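Portes ouvertes à la teinturerie Furtado : une journée les yeux pleins de couleurs

Je rêvais d'y aller depuis que Candela Montoya m'avait rapporté un écheveau jaune de chez eux, un jaune de gaude un peu vert quand on le regarde à l'ombre, et que je n'ai d'ailleurs jamais osé tricoter. La teinturerie Furtado n'ouvre ses ateliers au public qu'une fois par an, en juin, et jusqu'ici j'avais toujours eu autre chose ce jour-là. Cette année, enfin, c'était bon !

L'atelier se trouve à la sortie de Lirley, dans une ancienne tannerie en bord de rivière. On passe un porche, on traverse une cour pavée (mettez des chaussures plates, les pavés sont traîtres) et l'odeur arrive tout de suite : du foin mouillé, un peu de cave, et quelque chose de plus âcre du côté de l'indigo. J'ai adoré. Ma voisine de file, moins.

La visite commençait à 10 heures par la salle des mordants. C'est Visitación Arrieta, maîtresse teinturière, qui menait notre groupe, et elle parle de l'alun comme d'autres parlent de vin. Elle nous a fait tremper les doigts dans l'eau de la rivière puis dans celle du réseau pour sentir la différence. Je n'ai rien senti du tout, mais sur les échantillons, en revanche, ça saute aux yeux : même plante, même laine, même durée de bain, et d'un côté un rose sourd, de l'autre un rouge qui claque. Tout tient au calcaire.

Ensuite la grande cuve, 500 litres, en cuivre, avec un couvercle qui se lève à la poulie. On y teint les commandes de tapisserie. Ce matin-là elle contenait un bain de garance préparé la veille, et nous avons tous défilé sur l'estrade pour regarder dedans, en essayant de ne pas y laisser tomber nos lunettes.
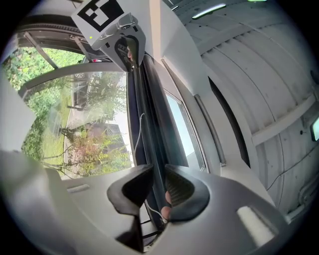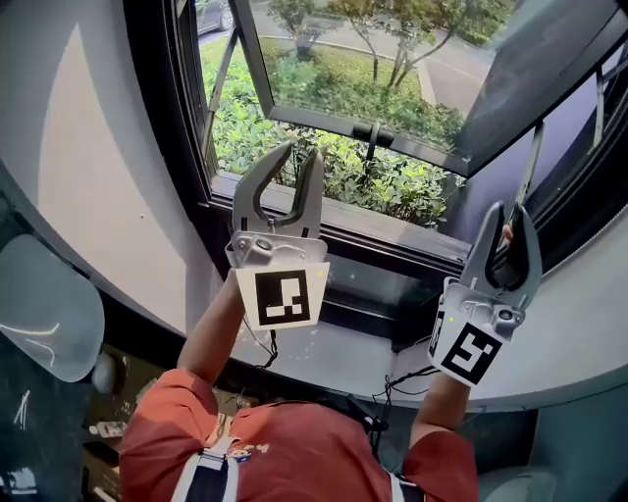 La garance, donc, j'en étais restée au rouge des livres d'histoire, et c'est toute une famille. La racine demande une chauffe lente, et si le bain monte trop, les bruns sortent et le rouge se ternit. Avec un premier bain vif on obtient les rouges francs, puis on remet de la laine dans le même jus, et encore une fois, et les tons glissent vers le corail, la brique, le saumon. Au deuxième bain, celui que Visitación a sorti devant nous, l'écheveau avait exactement l'orange rouille du T-shirt qu'on voit sur la seconde photo, et c'est de loin ma teinte préférée de la journée. Au quatrième, il ne restait qu'un abricot très pâle, magnifique avec du gris.

Après la pause (café, et un gâteau aux noix dont je réclame la recette), place au bleu. Ehsan Najafi s'occupe des cuves d'indigo. Il plonge un carré de coton, attend, remonte le tissu : il est vert ! Puis l'air fait son travail et le bleu gagne par plaques, en commençant par les bords. Un petit garçon derrière moi a crié « encore », et Ehsan a recommencé trois fois avec beaucoup de patience. On pouvait tremper son propre mouchoir. Le mien est raté, j'avais mal serré les ficelles, il sèche quand même fièrement dans ma cuisine.

Le nuancier occupe tout un mur à l'étage : 290 teintes, chacune avec sa petite mèche de laine et une étiquette manuscrite. Les plus anciennes ont été nouées par Florencio Cordero, qui a fondé l'atelier et qui passait de groupe en groupe, un peu dur d'oreille et absolument charmant. Il m'a montré une mèche grise obtenue avec des galles de chêne et du fer, en me précisant qu'il n'avait jamais réussi à la refaire.

À la boutique, les pelotes de 100 grammes partent vite, surtout les bleus. J'ai pris deux corail et un réséda. Les sachets de graines de pastel étaient déjà épuisés quand je suis descendue, alors passez à la boutique avant la visite si vous comptez en semer.

Côté pratique : réservation par téléphone, groupes de douze personnes, comptez la matinée entière et des manches que vous ne craignez pas de tacher. L'escalier du nuancier est raide. Le parking de la tannerie était plein à mon arrivée, on se gare sans difficulté le long du chemin de halage. Il y aura aussi un stage d'indigo en septembre avec Rocío Olmedo, deux jours, et je suis déjà sur la liste d'attente.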